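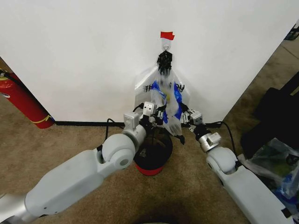 Adhesive hooks hold things on a wall without a nail or a screw. The back of each hook has a sticky pad, and the pad grips best on a smooth, clean surface. A hook can turn an ordinary plastic bag into storage for other plastic bags. The bag on the wall hangs by its gathered handles from a small hook, with a piece of red tape just above it and a round black wastebasket on the carpet below. Something blue shows through the plastic. A see-through bag is useful for this job: the contents can be checked without taking it down.

Why plastic bags take up so much space

A plastic shopping bag is a very thin sheet, or film. Most of the space inside a crumpled bag is air. Press the bag flat and the air leaves through the open top. The amount of plastic stays the same, but the volume — the space it takes up — gets smaller.

Igor Michalski's class at Trenddale tested this in January. They filled a box with 10 crumpled bags, then took them out, flattened them and folded each one into a strip. The folded bags covered only the bottom of the box.

How to store a bag

Lay the bag on a table. Smooth it from the closed end toward the handles. Fold it in half the long way, then in half again. Push it down into the hanging bag. Stop adding bags when the hook starts to tilt or the pad lifts at one edge. 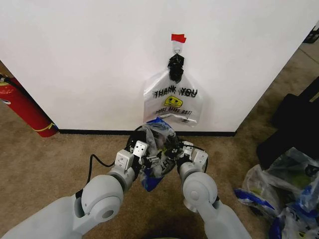
What kind of plastic are thin shopping bags made from?

Most are made from polyethylene. It is a material built from very long molecules, and it can be stretched into a film that is light and fairly strong.

Keep plastic bags away from babies and pets, and never put one over your head or face.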